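October 22, 2021
Outdoor rover, rules for shared paths, continued

Okay, picking this up where I left off in the other notebook (the one with the coffee ring, Vira has it). We agreed we can't keep running Maslow outside on "everybody sort of knows what to do," so I spent most of the day turning the sort-of-knowing into sentences. It's slow going! Every rule I wrote down sounded obvious until I asked somebody else what it meant.

Take the stop rule. Mine said the operator stays close enough to stop the rover. Neville read that as within reach of the red button on the back. Sirkka read it as within radio range, and the radio will do over 50 meters on a good day. Those are two very different walks. What we settled on: the operator has the remote in hand, not in a pocket and not on a strap behind the back, and stays within 6 meters any time there's a person on foot in view. If the path is clear they can drop back farther, but they still need to see the ground in front of the rover with their own eyes. The video feed doesn't count as eyes. I underlined that one twice. 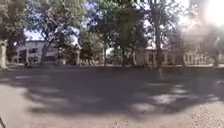 Then shade. Jintana has been after me about this since March and she's right, so it gets its own rule now. Patchy tree shadow on asphalt is the worst surface we drive on as far as the ground classifier is concerned. It wants to call the dark bits holes and the bright bits curbs, and people get tempted to turn the sensitivity down so the thing will quit stuttering. New rule: no changing obstacle thresholds in the field. Period. If it stutters, it stutters, and you write down where and what the sun was doing. Threshold changes happen on the bench, with a second person looking, and they get replayed against the old logs before they go anywhere near a path. Low sun into the camera goes in the same section. If the glare warning comes up, drop to walking pace, and if it stays up, stop and turn the rover by hand.

Surface changes: I'd like a slow zone wherever asphalt meets gravel or rough concrete. Birdie thinks that's overdoing it, because the wheels handle it fine. My worry is the braking distance more than the wheels. We only have real braking numbers for smooth pavement, and I don't want to put a number in a safety document that we got by squinting. She's going to run the gravel tests on the Rulter sled so we can stop arguing. Until then, slow zone stays in, in pencil.

Stuff that's in and not being argued about anymore:
People on foot always have right of way, even when they wave you through.
2 people on every outdoor run, one driving and one watching the surroundings.
The watcher can call a stop and doesn't have to say why until afterward.
Every stop gets logged, including the silly ones.

About that last one, I went back through the Boateng logs and the stops are all there but the reasons are blank more often than not. A log with 1,000 lines of "manual stop" is no help to anyone. I'm adding a short reason field and making it mandatory. Expect groaning.

Still open: what we do about dogs (leashed and otherwise), whether the beeper is required or just polite, and who signs off when we visit another site like Tramham that has its own rules. My feeling is the stricter rule wins, whoever wrote it, but Neville wants to see theirs first. He's asking them for a copy.

Vira, if you're reading this, I need the old notebook back. My sketch of the slow zones is in it.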